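Ordale Skills Room: where the March money went
4 min read
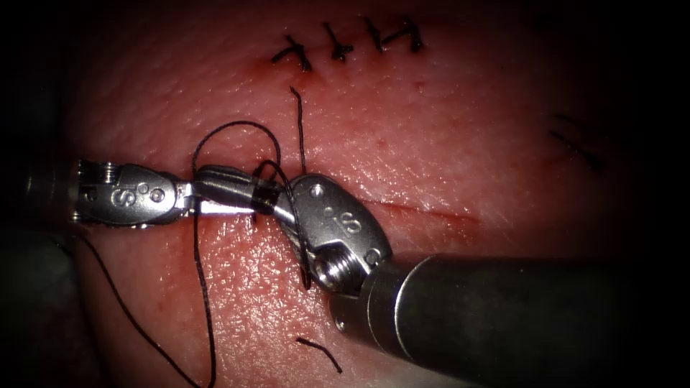
Four tied sutures in a row on a practice pad, with more thread in play below them.

Hello again from the Ordale skills room! You asked for something shorter than last time, so I'm skipping the background and getting straight to the grant.

The big news is that the evening bookings are working. We opened the room until 9 p.m. from the start of the period, and we've had 159 sign-ups for the late slots. Most of those are people coming off a day shift who could never get to us before five (I used to get grumpy emails about this, and those have pretty much dried up). The 7 p.m. slot fills first. The 8 p.m. one is patchy, and I'd like to try swapping it for an early morning one and see if the night staff bite.

Supplies next. We went through a lot more than I budgeted for. I'd planned on the same use per person as last year, but people stay longer in the evening and they don't stop at one pad. Over 66 pads went in the bin this period, plus a mountain of thread and gloves. I've moved $798 from the travel line to cover it, which your guidelines say I can do without asking, but I'm telling you anyway. The travel line was for the visit to the Győri site, and they're happy to do it by video.

The booking system is the sore spot. We switched to Jisow in the second month and I still have mixed feelings. It's nice to look at and people can cancel from their phones, great. But it sends reminders at odd hours, and it double-booked the small room three times before I found the setting that lets two groups share it. That's off now. I've also asked for a report that splits out first-timers, and they say it's coming. If it doesn't, I'll go back to keeping my own spreadsheet, so you'll get the number either way.

Atine is the part I'm most excited about. They have 12 places on their weekend course and offered to let our regulars take any that go unfilled, at no charge! We sent five people the first time. Two of them came back wanting to help out with beginners, and they've already covered a couple of evenings when I was short. I'd love to pay helpers something in the next round, even if it's just parking and dinner.

A few things I said I'd do and haven't. The storage cabinet is ordered but stuck in shipping. The feedback form is written, but it's much too long and I need to cut it in half before I inflict it on anyone. And the sink in the small room still drips. I've reported it twice and will keep at it.

Money-wise we're on track apart from the supplies line. I'll send the receipts separately as one file this time, sorry about the last batch. Could you let me know whether you want the supplies request for the next period now or with the final report? I've got it half drafted and can finish it whenever suits you.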